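Delside Gripper Support - Frequently Asked Questions

Search this site Type a question Go

Last updated: July

Most of what follows was written after the Wednesday when three people asked me the same thing before lunch. It covers the fault known officially as "aperture drift" and unofficially by other names. If your hand-held grippers are behaving, go enjoy your day.
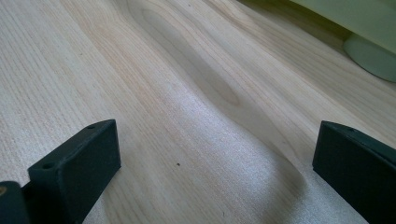
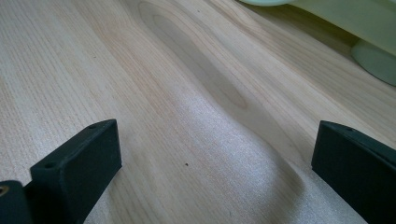
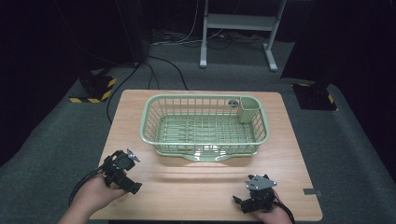 What is aperture drift?

The software believes the fingers are closed. The fingers believe otherwise. The recorder takes the software's side, writes the wrong number to disk and goes on doing so with great confidence until somebody checks.

How did you find it?

Slowly. Yaneth Benavides was replaying a batch of dish rack sessions on the Chambi viewer and noticed that the left gripper was reported shut in stretches where the video showed a gap you could park a sandwich in. By then we had 4000 episodes on the server. We threw out 400 of them and re-labeled a lot more by hand, and I don't recommend either activity.

So what was broken?

A set screw on the encoder shaft. It backs out a little with every hard squeeze, the shaft slips, and the zero point wanders off. The Plulto driver is supposed to catch a jump like that and raise a warning. It did raise a warning. It raised it in a log file that was last opened, as far as I can tell, by the person who created it.

Is it dangerous?

On a hand-held gripper, mostly to your schedule. The trouble starts when you replay the motion on a powered arm. Cristian Urrego replayed one of the bad episodes and the arm kept closing on a cup well after a reasonable arm would have stopped. The cup lost. The e-stop was within reach, which is the rule, and he used it, which is also the rule.

Please don't hold the object for the arm "just to see." You have ten fingers and we have no spares in stock.

How do I check my own grippers?

1. Clear the space between the fingers. Nothing in the gap.
2. Open all the way and read the value in Chambi.
3. Squeeze shut, let go, and do it again until your hand gets bored.
4. Open all the way and read the value again.

If the two readings are more than 2 counts apart, tag the gripper and take it out of service. Do both sides. The right one had drifted too, in the other direction, and for a while the errors nearly canceled out - a very nice way to lose a week.

Can I just tighten the screw?

You can, and it will hold until it doesn't. Use the thread locker in the Pluvico kit and let it cure overnight. Overnight means overnight, not over coffee.

Do I have to re-zero afterward?

Yes. Every time. Also after a drop, even a small one, even one that you feel didn't count.

Can old recordings be saved?

Sometimes. If the session starts and ends with the fingers fully open, the repair script can work out the offset and spread it across the episode. If you skipped the open-close at the start because you were in a hurry, the script has nothing to go on and neither do I.

Where does the warning show up now?

On the main screen, in red, with a beep. There have been complaints about the beep. The beep is staying.

14 people found this helpful
3 comments
Share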